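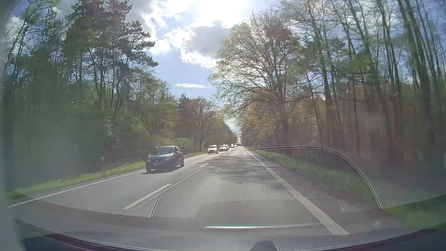 Oncoming traffic on the woodland stretch of the Penstead road.

Penstead Road: Summer Travel Notice for Staff and Residents

The Office of Transportation Services reminds all members of the Penstead community that summer traffic patterns take effect in June. The road through the woods remains the principal route between the Penstead campus and the town of Villaseñor, and it will carry visitors to the lake as well as regular commuters until the end of the season.

The road has one lane in each direction for its full length. Drivers who are accustomed to the quieter winter months should expect lines of oncoming vehicles, particularly on clear afternoons, and should plan their journeys with this in mind. The posted limit on the wooded section is 40 miles per hour. It has not changed from last year.

Tree cover presents a particular difficulty at this time of year. Shadows fall across the pavement in bands, and a driver passing from sunlight into shade may need a moment to adjust. Headlights should be switched on for the entire wooded section, regardless of the hour. Sunglasses with very dark lenses are not recommended between the trees. Windshields should be cleaned inside and out before the trip, as a film of dust that goes unnoticed in the parking lot can become a serious hindrance when facing the sun.

At the staff meeting on 28th May, Baltazar Camacho, Transportation Coordinator, presented the results of the spring commuter survey. Of the 31 employees who responded, most named low sun as their chief concern on the homeward trip. Passing by impatient drivers was the next most frequent complaint.
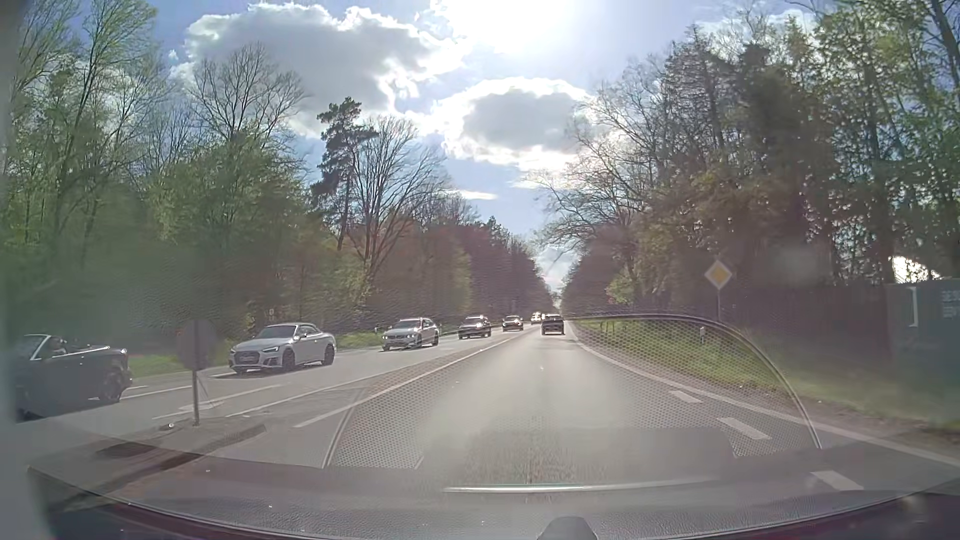
Employees whose duties permit a different schedule may therefore request an earlier or later departure through their supervisor. Requests for June should be submitted on the standard form, available at the front desk in the Femance Building. Approval will depend on departmental coverage, and supervisors have been asked to reply within two working days.

Particular care is requested near traffic islands, where drivers should keep to the right and reduce speed in good time. Convertibles and motorcycles are a common sight on the route in fine weather, and ample following distance should be left behind them. Drivers towing boats or trailers are asked to check their mirrors regularly and to use a safe pull-off when a line has formed behind them.

The Flanow shuttle will continue to serve both ends of the road on weekdays. Stops remain at the Femance Building and at the Villaseñor library. Seats may be reserved at the front desk until noon on the day of travel. Bicycles cannot be carried on the shuttle this season.

Questions concerning this notice should be directed to Mr. Camacho at the Office of Transportation Services.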